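海鳥の名前、どこまで合ってる? 街の掲示物における鳥の誤表記調査
自由研究ゼミ 5月報告

1. はじめに

カモメとウミネコの区別がつきますか。私は去年までまったくつきませんでした。港にいる白い鳥は全部カモメだと思っていたのです。ところが、ハネルヴィル(Hanelville)の港でくちばしの先に赤と黒の模様がある鳥を見つけ、図鑑を引いてウミネコだと知ってから、街じゅうの鳥の絵が気になって仕方なくなりました。パン屋の袋、バス停の路線図、観光案内の看板。「カモメ」と書いてあるのに、絵はどう見てもアジサシ、というものが次々に見つかるのです!

そこで今回のゼミでは、街で見かける鳥の絵や写真と、そこに添えられた名前がどのくらい一致しているかを調べることにしました。班は私とナタリー・ハートリーさん(Natalie Hartley)の二人で、同定の確認はストヤン・リスティッチ先生(Stojan Ristić)にお願いしました。

2. 調べ方

対象は、ハネルヴィルの港地区と、川をはさんだスクニネ(Skunine)の商店街にある掲示物です。鳥の絵か写真があり、しかも種名またはグループ名が文字で書かれているものだけを数えました。絵だけのもの、名前だけのものは除いています。同じポスターが何枚も貼ってある場合は一件としました。

記録用紙には、場所、媒体(看板、チラシ、包装など)、書かれている名前、私たちの同定結果、自信の度合い(三段階)を書きます。自信が一番低いものはすべて先生に見てもらいました。先生も「これは決められない」と言った絵は「判定不能」に入れています。漫画風にかなり崩した絵が多く、ここが一番悩んだところです。

判定は次の四つに分けました。

一致:書かれた種と絵が合っている
近い間違い:同じ科の別種(例:カモメとウミネコ)
遠い間違い:科が違う(例:ウとカモ)
判定不能

「カモメ」という言葉は、種としてのカモメと、カモメ類全体を指す日常語の両方に使われます。私たちは、文脈が種を指していないときはカモメ科なら一致としました。最初は厳しく数えていたのですが、それだと港の食堂のほとんどが間違いになってしまい、さすがに意地悪だという話になりました。

3. 歩いてみて

調査は主に放課後で、一番遅い日は午後6時まで歩きました。集めた掲示物は全部で405枚ですが、条件に合うものだけに絞り、重複をまとめると70件になりました。思っていたより減ったので、少しあせりました。でも、重複をまとめる作業そのものがおもしろかったです。同じ間違った絵が、店を三つまたいで使われている例もありました。たぶん同じ素材集から取ったのだと思います。

集計はナタリーさんの家の台所のテーブルで行いました。紙を広げるのに一番広い場所だったからです。麦茶を飲みながら、一枚ずつ声に出して読み上げ、もう一人が表に書き込むという方法にしたら、書き間違いがぐっと減りました。

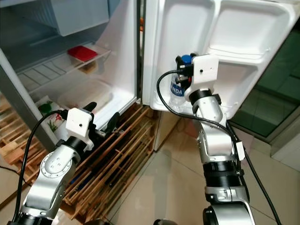

図1 扉を開けた冷蔵庫。棚の上に赤い箱、その下にふた付きの保存容器。

読み上げ方式のよいところは、二人の意見が割れたときにその場で話し合えることです。たとえばセンガー(Sengar)という釣具店のチラシには「ウの捕食シーン」と書いてあり、私はすぐにカワウだと思いました。ところがナタリーさんはウミウだと言います。口もとの黄色い部分の形を図鑑と見比べて、結局はウミウに落ち着きました。チラシは「ウ」としか書いていないので、どちらでも一致なのですが、30分近く話し込んでしまいました。

4. 結果

70件のうち、一致は51件でした。近い間違いが10件、残りが遠い間違いと判定不能です。正直、もっと間違いが多いと予想していたので、この結果にはうれしい驚きがありました。

近い間違いで一番多かったのは、やはりカモメ科の中の取り違えです。「ユリカモメ」と書いてあるのに、くちばしも足も黄色いものがありました。ユリカモメなら成鳥のくちばしと足は赤いはずです。夏羽で頭が黒くなった本物のユリカモメに「珍しい黒頭の鳥」と書いた手書きの札もあり、これは種名がないので集計には入れていませんが、個人的には一番好きな一枚です。

遠い間違いで印象に残ったのは、プラルデール(Pralldale)方面行きの観光船の案内です。「パフィンに会える海」と大きく書かれた横に、どう見てもペンギンの絵がありました。パフィン(ニシツノメドリ)は北の海の鳥で、空を飛びます。ペンギンは飛べませんし、野生ではほとんどが南半球にいます。白黒で立ち姿が似ているので混ざりやすいのでしょう。リスティッチ先生はこの案内を見てしばらく笑ったあと、「いい教材だね」と写真を撮っていました。

媒体別に見ると、写真を使ったものより絵を使ったもののほうが間違いが目立ちました。また、自治体の看板にも近い間違いが一件だけありました。こちらは旧い版の看板で、隣の新しい看板では正しい名前に直っていました。直した人がいると思うと、なんだか会って話をしてみたくなります。

5. 考えたこと

間違いを探しているうちに、作った人の気持ちも少しわかってきました。素材を検索するとき、「カモメ」と入れるといろいろな白い鳥が出てきます。その中から構図のよいものを選べば、別の鳥になることは十分ありえます。私たちも発表用ポスターの下書きにアジサシの絵を貼りかけて、先生に止められました。あぶなかったです!

反省点もあります。まず、同定した私たち自身が初心者だということ。先生に全部見てもらったわけではないので、自信の度合いが高いものの中にも間違いが残っているかもしれません。次に、港地区とスクニネで件数がかなり違うため、地区どうしの比較はできませんでした。

6. これから

観光船の会社には、ていねいな手紙を書くつもりです。文句ではなく、パフィンの見分け方を絵入りで紹介する内容にしたいと思っています。下書きはナタリーさんが担当で、パフィンのくちばしの色塗りだけは私がやらせてもらうことになりました。冬になるとカモメ類の種類が増えるので、同じ道をもう一度歩いて、今度は本物の鳥のほうも記録する予定です。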